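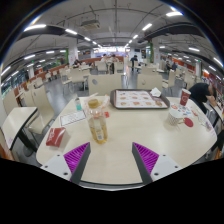
홀 테이블 정리 상태부터. 피크 끝나고 바로 돌았음, 메모 급하게 적은 거라 순서 좀 뒤죽박죽. 전체적으로 회수가 늦음. 크림색 큰 테이블 하나는 갈색 쟁반이 그대로 있고 오른쪽 모서리에 구겨진 냅킨, 옆에는 종이컵이랑 빨간 동그란 뚜껑, 포장지 조각들이 흩어져 있음. 노란빛 액체 든 투명 병도 서 있고 빨간 종이봉투도 접힌 채로. 손님 자리일 수도 있으니 치우기 전에 꼭 한마디 물어볼 것. 옆 테이블에 손님 계시면 닦을때 스프레이 뿌리지 말고 행주에 묻혀서.

매장: 스칼스테드점 홀
점검: Fraser Rutherford
확인: Darcy Ormsby
시각: 오후 2시 조금 지나서 시작

1. 테이블, 의자

상판 닦임 상태 - 미흡. 창가 쪽은 괜찮음, 가운데 줄이 문제. 손으로 쓸면 끈적한 데 있음
상판 모서리 깨짐 - 없음
테이블 다리 흔들림 - 조치 필요. 기둥 옆 자리 하나 흔들림. 냅킨 접어서 괴어놨던데 빼고 조절발 돌려서 맞출 것
의자 등받이 나사 - 양호. 하나 헐거운거 그 자리에서 조임
의자 통로 돌출 - 미흡. 손님 일어나시면 바로 밀어넣기
유아용 의자 벨트 - 양호

2. 바닥, 통로

바닥 물기 - 조치 완료. 음료대 앞에 얼음 떨어져 있었음. 밟으면 바로 미끄러짐, 지나가다 보이면 누구든 줍기
미끄럼 주의 표지판 - 조치 필요. 2개 있어야 하는데 하나는 창고에 들어가 있음. 꺼내서 음료대 옆에
주 통로 폭 - 양호. 제일 좁은 데가 200cm
비상구 앞 적치물 - 조치 완료. 컵 박스 쌓여 있어서 치움. 지난번에도 적었는데 또 나옴. 잠깐이라도 두지 말 것
소스 봉지 - 바닥에서 밟혀 터진 거 하나. 기름기 있으니 마른 걸레로 먼저 걷고 나서 물걸래

3. 쟁반, 회수대

쟁반 금 간 것 - 5장 뺌. 다시 섞이지 않게 사무실에 따로 뒀음
쟁반 물기 - 미흡. 덜 마른 채로 깔지를 올려서 종이가 붙음
깔지 재고 - 양호. 280장
회수대 액체통 - 미흡. 거의 찼음. 점심 전에 한번 비워야 됨
얼음 남은 컵 - 일반통에 그냥 들어간 거 많음. 봉투 밑으로 샘. 안내문 위치가 너무 높은듯
쓰레기통 뚜껑 - 양호. 왼쪽 통만 좀 뻑뻑

4. 세제, 도구

표면세정제(Deton) 라벨 - 양호. 소분통에도 붙어 있음
소분통 희석 날짜 - 조치 필요. 안 적힌 통 있음. 날짜 모르면 버리고 새로
행주 색 구분 - 미흡. 테이블용이랑 회수대용이 같은 바구니에. 이건 진짜 안됨
손 소독제 - 양호
세제 보관장 잠금 - 양호. 열쇠는 원래 자리에

5. 조명, 전기

홀 조명 - 화장실 가는 쪽 한 개 깜빡임. Stalto에 접수함, 아직 답 없음
콘센트 덮개 - 양호
키오스크 전선 - 조치 완료. 발에 걸릴 위치라 테이프로 다시 고정

Darcy 코멘트
회수 주기 얘기는 마감 회의 때 하겠습니다. 피크 때 한 명이 홀하고 음료대를 같이 보니까 밀리는 게 맞아요. 다음 주부터 점심에 홀 전담 한 명 넣습니다. 행주 바구니는 오늘 바로 나눠 주세요.

Fraser 추가
바구니 나눔. 표지판 꺼내 놨음. 흔들리는 테이블은 조절발이 아예 빠져 있어서 부품 와야 됨, 그때까지 그 자리 사용중지 붙여둠. 깜빡이는 등은 Stalto에 다시 전화할 것.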